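Quilting by hand with bad thumbs - what are you all using?

Drisville Stitchers Board > Hand Sewing > General chat

plumthimble
Hi all, long-time reader and I post maybe twice a year. I've been hand quilting a queen size top since December and my right thumb has more or less gone on strike. It's the joint at the base. Fine in the morning, and by 8 pm I can't pinch a needle hard enough to pull it through. The batting is cotton, the top is a pretty tightly woven solid, and I'm using size 10 betweens because that's what my aunt used and I never questioned it.

I don't want to switch to machine. Please don't tell me to switch to machine! I have a perfectly good machine and it does my piecing and that's where our relationship ends. What I want to know is what you use to GRAB the needle. Rubber finger cots? Balloons? Pliers? My local shop only had one kind of silicone thimble and it made my finger sweat so much it slid right off.

greta_on_a_hill
Size 10 is your problem. Go up to an 8 for a month. Your stitches will be a little bigger and the quilt will survive. I went through the exact same thing and once I had a needle I could get hold of, the thumb calmed down a lot.

Also, what thread? If it's the heavily glazed stuff, it drags on some solids. Try a few inches of something else before you blame your hands.

batting_average
Going to disagree with greta a bit. A bigger needle makes a bigger hole and takes more push to get through a tight weave, so you trade pinch pain for push pain. I stayed on 10s and changed how I load. Two stitches at a time, never five. It's slower, and I've made my peace with slower.

For grabbing I cut the fingers off a dishwashing glove. One glove gets you through a baby quilt. Cheap as dirt.

greta_on_a_hill
A size 8 is not a knitting needle, batting. I've quilted through a batik with one, and batik is about as tight as it gets.

batting_average
And I've heard you complain about that batik in three separate threads lol

mossy_hems
Needle grabber pliers, the kind with smooth jaws. Don't get the ones with teeth, they chew up the needle and then the needle chews up your thread. My sister does a lot of leather and she swears by a little pair of curved ones, like what a surgeon would use. You grip the needle, roll your wrist, and the needle follows its own curve. You do need a curved needle for that, so it's more for basting or closing up a cushion than for a running quilting stitch. But the basic idea of letting a tool do the pinching and your wrist do the moving is a good one, and it saved my hands when I was doing upholstery. 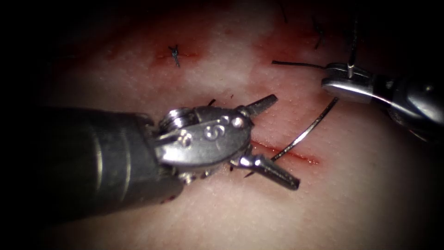 Suturing on a synthetic tissue pad. Metal wrist, no thumbs.

The pair I use at home is a Plitesik, the short ones with the spring. I've had other brands where the spring popped out in a week. Mine have lasted years and I'm not gentle.

plumthimble
mossy, that's so helpful, thank you! Do you find you lose your rhythm with pliers, though? I feel like half of hand quilting is the rocking, and if I have to stop and pick up a tool every time, I might throw the hoop across the room.

mossy_hems
You do at first. I keep them in my hand the whole time, tucked under the last two fingers, and swing them up when I need them. It took me one whole border to stop dropping them on the dog.

UstynaP
Hi plumthimble, Ustyna Pasichnyk here (I teach the Malhotra evening class, some of you know me). Before you buy anything, look at your hoop. Nine times out of ten when a student tells me her thumb hurts, her quilt is stretched like a drum. Loosen it. Push your fist down in the middle and it should sink a good bit. With slack in there the needle rocks and the cloth comes up to meet it, and the pull gets much easier.

Then set a timer for 60 minutes, and when it rings you get up. I know you won't. Nobody in my class does either, but I keep saying it. And if it still hurts on days you haven't sewn, see a hand therapist. I put that off far too long myself.

batting_average
Drum tight hoop, guilty. My mother did it that way and I still do it that way.

greta_on_a_hill
Ustyna is right about the hoop and I should have said it first. I still say size 8.

tinyhexie96
Jumping in because I have the same thumb. I got a splint from the drugstore, the soft kind with a stay in it, and I wear it at night and not for sewing. Helps more than anything I've bought from a quilt shop. I'm working on a hexagon thing that needs 2000 pieces and I'm at 807, so I need these hands to hold out!

Has anyone tried the Dullden needle puller? The little rubber disc? A lady at my guild loves it, but she loves everything.

mossy_hems
I had the disc. It's fine. It's also a jar opener circle cut small, so if you've got one of those in your kitchen drawer, get your scissors out.

plumthimble
OK, update from the couch. I loosened the hoop, which was VERY tight, I could have played it at a wedding. Big difference right away on the pull. I also tried a size 9 since greta and batting can't agree and I figured I'd annoy both of you equally. I like it! Stitches look about the same to me from a normal distance.

Pliers are on order. The glove fingers are a no for me, same sweat problem - sorry, batting.

batting_average
A 9. Unbelievable.

tinyhexie96
plum, if you get sweaty fingers, try a dab of cornstarch inside the silicone thimble. Messy on dark fabric, though, so maybe not if your top is navy.

plumthimble
It's navy.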